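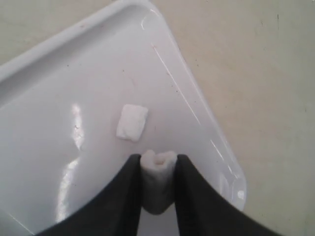 A big white plastic tray with a rim, my favorite kind.

Home Issues Swap Table Write In Back Numbers

Newsletter > May > From the Puzzle Shelf

Last updated: May

How I got back into jigsaw puzzles (and what I'd tell you before you start)

I put my first grown-up puzzle together last winter with a bad cold and a borrowed box, and I haven't been the same since. I'd done them as a kid, of course. My grandmother had a barn puzzle with a goose missing its head, and we did it every single Christmas, and every single Christmas somebody got down on the rug to look for that head again as if it might have come home. Then I went thirty-odd years without touching one. So when Marisol Cuevas left a box on my porch with a note that said "you sound terrible, do this," I figured I'd poke at it for an evening and give it back.

I gave it back nine days later and asked what else she had.

A few of you have written in since I mentioned this in the last issue, mostly wanting to know where to begin, and one of you wanting to know whether I'm okay. I am! My neck isn't. More on that further down.

Start smaller than you think

The box Marisol brought me was 250 pieces, and I was a little insulted. I'd pictured one of those giant ones, with the castle and the lake and four square feet of sky. But 250 is a lovely size. You get the border done in one sitting, you get a whole corner of something before bed, and you can leave it for a few days without forgetting where you were. Mine was a harbor with a lot of striped awnings, made by Munasinghe, and if you ever see one of theirs at the swap table, grab it. The pieces are thick and they click. I don't know how else to put it. You press one down and you know, no wondering.

My second one was a thousand pieces from a discount bin and it was a misery. Everything fit everything. I had a whole section of hedge in wrong and didn't find out until the very end, when the last few pieces wouldn't go, and I had to pull out half a garden to fix it. I went to bed mad. My advice is to buy the nicer small one before the cheaper big one, at least until you know what you like.

What you like matters more than you'd guess, by the way. I was sure I'd want landscapes. It turns out what I want is clutter: shop windows, shelves of jars, bookcases, a market with forty different kinds of fruit. Anything where you can pick up a piece and say "oh, that's the handle of the blue teapot." I'm no good with sky. Eulalia Yáñez loves sky. She'll do an entire sunset on purpose and hum while she's at it, and I think we should all be glad to have someone like that around, especially when it's time to trade.

Sorting, or why I own so many trays

You can absolutely do a puzzle by dumping the box on the table and pawing through it. I did the harbor that way. But somewhere in the middle of the hedge disaster I went to the kitchen and got a tray, and then I got another one, and now I can't imagine going back.

I like plastic and I like it white. Dark trays swallow the dark pieces, and anything with a pattern makes my eyes cross. You want a rim, so nothing slides off when you carry it to the other room, but a low one, so you can get your fingers in flat and sweep pieces toward you. Mine came from a restaurant supply place over in Lundari, and they wash up in the sink with everything else. Cookie sheets work too, although they're noisy. Egg cartons look clever and drove me nuts.

For a small puzzle I use 2 trays, one for edges and one for everything I've picked out by color. For a big one I've gone as high as 5, which takes over the sofa, and at that point my husband eats his dinner standing up. He says he doesn't mind. I've decided to believe him.

Here's roughly how I go at it, for those who asked. Everything out of the box and face up first, which is boring, so put on the radio. Edges go in their tray as you flip. Then anything with writing on it, signs or labels or book spines, because those are the easy wins and you'll want an easy win around the second evening. After that I sort by color, loosely. I used to sort by shape too, all the ones with two knobs over here and the ones with four over there, and for a sky that's really the only way. For a shop window full of teapots it's a lot of fuss for nothing.

And please don't sort the whole thing before you let yourself put anything together. I tried that once. I sorted for two nights and by the time I was done I'd lost all interest and put it back in the box.

Where to put the thing

This is the question I get most from people with small homes or cats or both. I have the dining table, and for most of the year I have it to myself. If you don't, a sheet of foam board from the craft store slides under a bed nicely. Get one a good bit bigger than the finished puzzle, so you have somewhere to put loose pieces when you slide it away. The roll-up felt mats are fine if your puzzle has a tight fit and terrible if it doesn't. I rolled up the lower half of a bakery and unrolled a box of crumbs.

Light matters more than space. I do mine under the ugly floor lamp that used to live in the den, moved in close over my left shoulder, and it made such a difference that I went back and found three pieces I'd been hunting for the whole week. Daylight is better still. If you have a table by a window and a free morning, I'm jealous of you.

Now, the neck. I was hunching. I'd sit down after supper and look up and it would be 11:30 and I couldn't turn my head to back the car out the next day. What helped was standing. I do the first part of every session on my feet, leaning a bit, and only sit down once I'm working on one small area. I also turn the board around so I'm working on the near side. I know that sounds obvious. I spent months reaching across the thing like I was trying to get a pickle off someone else's plate.

The pets question

Our dog Fidus is old and dignified and doesn't care for cardboard, with one exception, and the exception was the nose of a lighthouse keeper. We got it back. It's a little soft on one side, and it's in its place, and I wrote "one chewed, all present" on the inside of the lid so the next person wouldn't be surprised. If you have a cat I can't help you. I've heard about covering the table with an old sheet and I've heard about the cat then sleeping on the sheet.

Missing pieces

Check the floor, check your sleeves, check the box again and look under the flaps. Check the vacuum if you can stand it. Then write it on the lid. I feel strongly about this one! A puzzle with a piece gone is still a perfectly good puzzle, as my grandmother's goose could tell you, but I want to know ahead of time so I don't spend my evening crawling around under the radiator. "Missing 1, upper left, tree" is plenty. You don't need to apologize on there.

Marisol makes replacements, which I think is above and beyond. She traces the gap onto the back of a cereal box, cuts it with nail scissors and colors it in with pencils. Up close they look a little odd. From a chair you'd never spot them.

The swap table

The shelf at the Wendumon Street library branch is now up to 42 puzzles, and I'm so pleased I could burst. It was one sad row when we started it. You don't need a card, you don't have to leave one to take one, and there's no due date, though if you've had the big aquarium since before Valentine's Day, I'd love a turn.

A few small requests. Please bag the pieces inside the box, since the lids pop off in people's cars (ask me how I know). Put a rubber band around the outside if the corners have gone. And if you hated a puzzle, donate it anyway, somebody out there is waiting for it. Eulalia took home the all-white snowfield that three different people had returned unfinished, and she said it was restful.

We're short on the middle sizes right now. Lots of little ones, plenty of monsters, not much in between. Also short on anything made for kids who are past the chunky wooden stage. If your own have outgrown theirs, the shelf would be a good home for them, and you can leave the boxes at the front desk any time the branch is open. They know where they go.

Next issue I want to write about what people do with the finished ones, so send me your thoughts. I take mine apart the next morning, with coffee, and I like the sound it makes going back in the box. My sister-in-law glues hers and frames them and has run out of hallway. I've also got a reader who photographs each one and then mails the puzzle to her brother, who does it and mails it back, and they've kept that up for years. I'd like to hear from more of you who send them through the mail, mainly about what you pack them in, as I've got a box of teapots I promised to a cousin and I don't trust the lid.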